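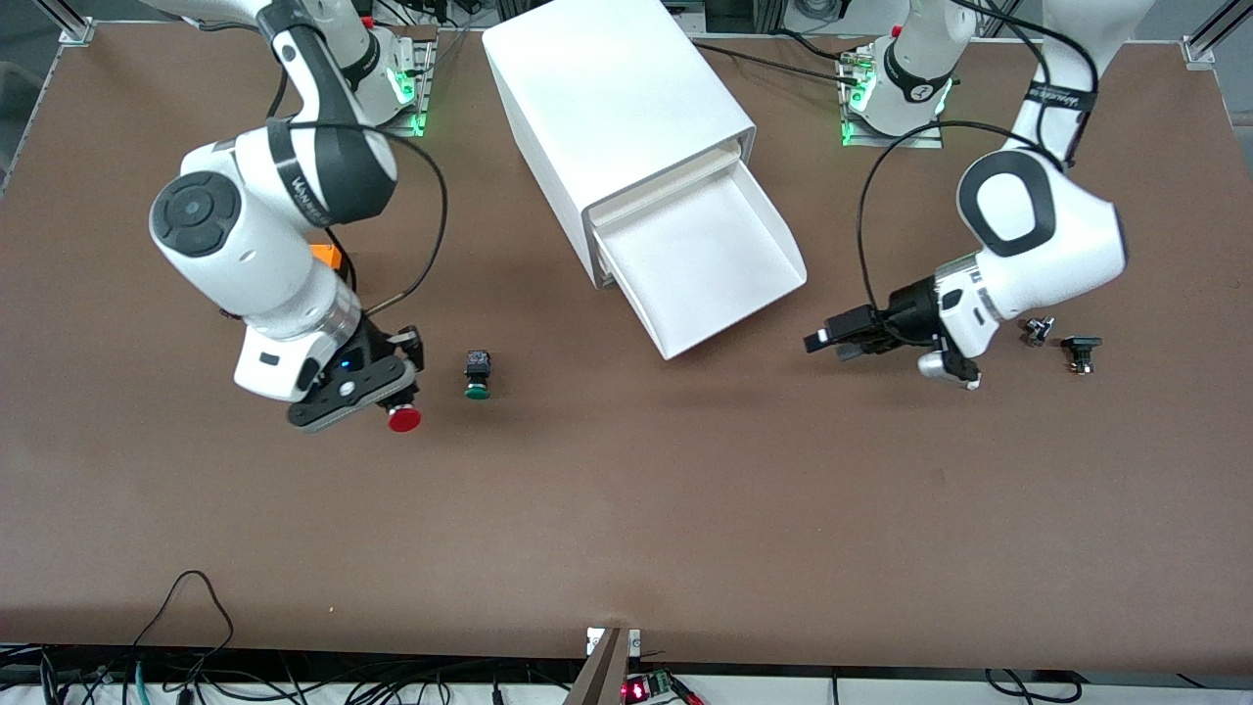 Nosen Duo - célula de mesa con dos brazos
Fabricante: Nosen. Distribución y montaje: Plasten.
Disponible bajo pedido. Plazo: 6 semanas.

Para talleres que montan cuadros, botoneras y pequeño material eléctrico. Un brazo coge la pieza, el otro abre el cajón. Pulsadores, pilotos, bloques de contacto, esas cosas. Piezas sueltas sobre la mesa, sin utillaje dedicado.

Qué incluye
- 2 brazos colaborativos blancos con juntas negras, montados en el borde trasero
- 2 pinzas negras
- placas de base con luz de estado (verde = listo)
- tablero marrón y estructura de aluminio
- software de tareas Panyasiri, licencia de un puesto
- puesta en marcha en planta, una jornada

No incluye: cajoneras, piezas, transporte fuera de la península. Tampoco el vallado si su evaluacion de riesgos lo pide.

Tareas que vienen ya cargadas
Recoger pulsador y dejarlo en cajón. Abrir y cerrar cajón. Separar por color de cabeza (rojo / verde). Poner de pie una pieza tumbada. Hasta 17 referencias guardadas en memoria, luego hay que borrar o pasar a la licencia ampliada.

Para enseñar una referencia nueva: modo guiado, se lleva el brazo a mano, se guarda el punto, se repite con la pieza girada. Con 5 repeticiones suele bastar. Las piezas negras y bajas cuestan más, sobre todo con terminales brillantes - mejor dejarlas separadas entre sí.

Instalación
Toma monofásica normal. Mesa nivelada, suelo firme. Dejar hueco detrás para los cables y delante si se va a poner electrónica propia. El cable de la pinza va por fuera del brazo, en bucle: no tensarlo con bridas, que luego la muñeca no gira entera.

Cajoneras
Vale casi cualquiera pequeña con cajón de frente plano. Fijarla al tablero si el cajón va duro. Plasten sirve la Ondier blanca, va aparte.

Garantía
2 años en brazos y controlador. Dedos de pinza: consumible, sin garantia. Repuestos en almacén, salida en el día si se pide antes de las doce.

Precio
A consultar según licencia y montaje. Descuento a centros de formación, preguntar. Demo en nuestro taller con piezas del cliente, traer unas cuantas de cada referencia.

Actualizado: 13 de julio de 2024. La version con pinza larga sale en octubre, aún sin precio.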